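To: skarport-stitchers list
Date: 3 May 2026
Subject: Re: [stitchers] Thread tension when mending by hand

Hello all,

On the list it was written:

> I am repairing the lining of an old wool coat and my
> seam always puckers. I use a doubled cotton thread
> and I pull every stitch firmly, because I am afraid it
> will open again. After pressing, it looks a little better
> but not good. Is it the thread, the needle or my hands?
> Also, does anybody wax the thread before sewing
> a lining?

I think it is mostly the hands, and a little the thread. Please do not take this as a criticism. I made the same mistake for many years and I still make it when I am tired.

A lining is thin and it moves differently from the wool. When you pull every stitch firmly, the thread becomes shorter than the cloth, and the cloth has no other place to go than up. Try to pull only until the thread lies down on the fabric, and then stop. After each 6 stitches, put the needle down and smooth the seam between your thumb and finger, in the direction you are sewing. If you feel that the thread slides a little, this is correct.

For the thread, I would use a single one and not a doubled one. With two strands, one is always a bit longer than the other, and it makes small loops on the back side. I buy the Akero silk thread when the shop has it. It is expensive, but a spool lasts me from one December to the next. The Modise cotton is also fine for linings if you take the thin one. The thick one I keep for buttons.

About the needle: a short one gives me better control, but my neighbor at the sewing table prefers long ones and her seams are nicer than mine, so I will not insist. For a curved place, such as the armhole, I change to a curved needle and hold it with small pliers. My fingers are not strong anymore and the pliers do not slip.

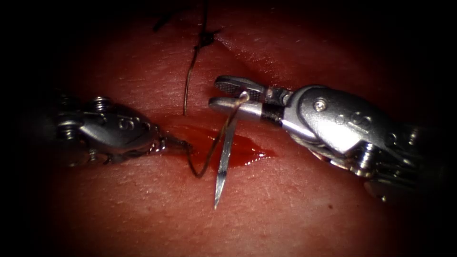
Instruments over a curved, skin-like surface. Note the cross-hatched pattern inside the jaws.

My pliers have a similar pattern. It holds the needle well, but it is bad for silk, so please never grip the thread itself with them. I did it once on a blouse and the thread broke 2 days later, in the middle of a dinner.

About the wax: yes, but only a little. Pull the thread one time over the beeswax, then iron it between two sheets of plain paper. If you skip the iron, the wax can leave a gray line on a light lining. My coat from the year 2000 still has such a line near the pocket.

For the seam you have already finished, I would open only the worst part. Cut every fourth stitch, take out the pieces with tweezers and let the cloth rest under a heavy book until the next morning. Then sew this part again with a loose hand. The old holes will close if you steam them from the wrong side.

One more question from me. Does somebody know if Ullex still sells the narrow lining silk in dark green? I need 4 yards, and their catalog shows only the wide one.

With kind regards from a slow sewer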